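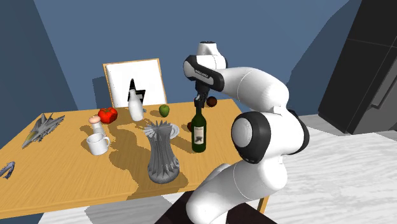

**Figure 1.** The simulated tabletop cell, with the Franka Emika arm over the table and the household set laid out.

## 4. Setting Up the Cell and Keeping It Healthy

I'll admit I didn't expect this section to be as long as it is. When we planned the paper, the cell was supposed to get two paragraphs and a table of settings. Then I spent most of April fixing it, and Khadija Filali (who read every draft) kept writing "but how?" in the margins, so now you get the whole story.

### 4.1 The arm and the table

The cell is one arm, one wooden table and a room around them, all rendered. We call the scene file Zukisside, after the folder it was first saved in, and the name stuck. The arm stands beside the table and works from above with a parallel gripper, as in Figure 1. I placed the base by hand the first time, dragging it until it looked right, and please don't do that! A base that looks right can still be sitting slightly inside the floor, and then the solver pushes back on it at every step. What we saw was a tiny shiver in the wrist, and I blamed the controller gains for days before Merja Rissanen asked me to print the contact list with nothing in the gripper. There was the floor, touching the base, over and over.

The base now gets its height from the floor plane when the scene loads. If you move the floor, the base moves with it. We do the same for the table, and the objects get their starting heights from the tabletop.

### 4.2 The objects

We wanted a table that looked like somebody's actual kitchen table on a messy day, so there's a mug, a pink-topped shaker, a tomato, a green apple, a wine bottle and, because Domenica Kofler insisted, a toy fighter jet. The jet turned out to be one of the most useful things in the set. Its wings are thin and swept back, and a collision shape that's even a little too generous will stop the fingers well before they reach the body.

The vase was worse. It has twisted ribs that flare at the top, narrow at the waist and widen again at the bottom, and our first collision shape was a plain convex hull wrapped around the whole thing. The hull filled in the waist, so the gripper would close on thin air next to the vase and report a perfectly good grasp. I watched it do this many times and was rather proud of the success rate. We now split the vase into 13 convex pieces, and the waist is a waist again. It costs us a bit of speed, but I'd pay it twice.

Round things need their own attention. With the default rolling friction, the fruit would creep across the wood after every reset - slowly, so you'd only notice it if you left the scene running over lunch. We raised the rolling friction on all the fruit and then let each one settle before an episode starts. Episodes that begin before everything is at rest are thrown out.

### 4.3 The gripper

Most of our repair work went into the gripper. The two fingers should close together, and in our first build they were two separate joints that happened to get the same command. That's fine until one finger touches a bottle first. Then the other keeps going, the bottle tips, and you have a mess. We tied the joints with a mimic constraint, and we also put a cap on closing force, which had been left at a value meant for a different hand.

Ingeborg Gisler wrote a short check that opens and closes the fingers in free air and compares their travel. It runs whenever the cell loads, before the arm is allowed over the table. If the two sides disagree by more than 2 percent, the run stops and we get a log line with both positions in it. I found the check annoying for a week, and then it caught a bad merge of mine on 2021-04-22, and I've been nice about it since.

### 4.4 Routine checks

After the repairs, we settled on a maintenance routine. It's short enough that people do it:

- Load the scene with no objects and print the contacts. The list should be empty.
- Run the finger check.
- Bring in the objects, wait for them to settle, and compare their poses against the saved ones.
- Send the arm to its home pose and back over the table, slowly, and look at the wrist while it moves.

The last one is done by eye. Roswitha Fankhauser tried to replace it with a threshold on joint acceleration, and her version (part of our Trisance tools) does run alongside, but it missed one bad case where the wrist housing clipped the neck of the wine bottle on the way down. A person watching saw it straight away. We keep both.

### 4.5 What the repairs changed

We logged 707 episodes on the cell before the fixes, and went back through all of them with the new checks switched on. Of those, 354 failed at least one check, most often the settling one. I was expecting a handful, so that was a rough afternoon. None of the 707 are used in the results in Section 5, including the ones that passed, as the vase shape changed underneath them.

One thing is still open. Reflections and shadows in the renderer are tied to the same clock as the physics, and when we slow the physics down for debugging, the shadows lag behind the arm by a step. It doesn't touch the contact results, but it would matter to anyone training on the rendered views, and we list it with the known issues in the appendix.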